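Chapter 4
Movement in Timber

4.1 Why boards change size

Timber takes up moisture from damp air and gives it back to dry air. As it does so, its dimensions alter. Along the length of a board the change is small enough to be ignored in most joinery. Across the width it is not, and a joint designed without regard to it may split the board or pull itself open.

The amount of movement depends on the species, the change in moisture content and the way the board was cut from the log. This chapter deals mainly with the third of these. The reader should already be familiar with the measurement of moisture content (Chapter 3) and with the terms radial and tangential, which are used throughout.

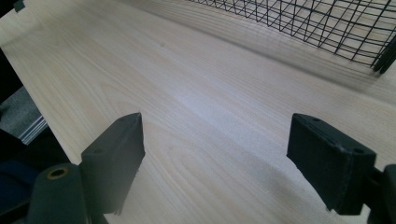 Growth rings are laid down as rough cylinders, one outside another, and each saw cut exposes them at a particular angle. A quarter-sawn board is cut so that the rings meet its face at a steep angle, and the face shows fairly straight, parallel lines. A plain-sawn board is cut so that the rings meet the face at a shallow angle. The lines then run in long arcs and flowing ovals, with arches set one within another, as on the pale board illustrated. Such a pattern is often called cathedral grain. It tells the joiner that the width of the board lies mostly in the tangential direction, in which shrinkage is greatest.

4.2 A worked case

Yuan and Turcotte kept 86 softwood panels in an unheated store at Hendgate. Each panel was 400 mm wide at the start of the trial. The widths were measured at intervals over 53 weeks, the last set being taken on 31 Jan 2019. Plain-sawn panels moved more than quarter-sawn panels at every reading – the detailed results are given in Table 4.1.

Two points should be noted before the table is used. The panels were left without any finish, and they were free to move at both edges. Panels held in a grooved frame are treated separately in Section 4.5.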